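The compressor has gone again

Friday, August 5, 2022

I bought the old Clegg from Leanne Greenwood when she cleared out her workshop in Okitthorpe, and for 3 years it did everything I asked, in the manner of a tractor being pushed downstairs. On Tuesday it stopped building pressure past 72 psi and sat there hammering away to itself.

I changed the reed valves, which took an evening and most of the skin off one thumb. It now gets to 96 psi, has a little think, and lets it all out again through the unloader.

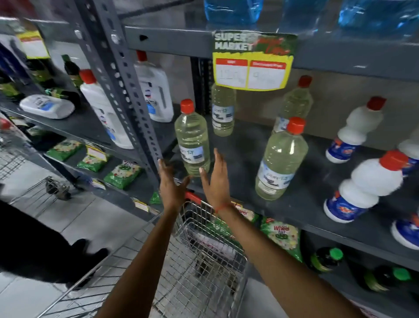

Eluned Llewellyn says I should give up and buy a Drulix like hers. Hers is so quiet you can hold a conversation beside it, though having met the people in her workshop I'm not sure that counts as a feature. It also costs more than my van.

So I've ordered a pressure switch and 2 gaskets from Gremlow, who promise delivery in August without saying which one. Until then the tyres are being done with a foot pump – left leg in the mornings, right leg after lunch.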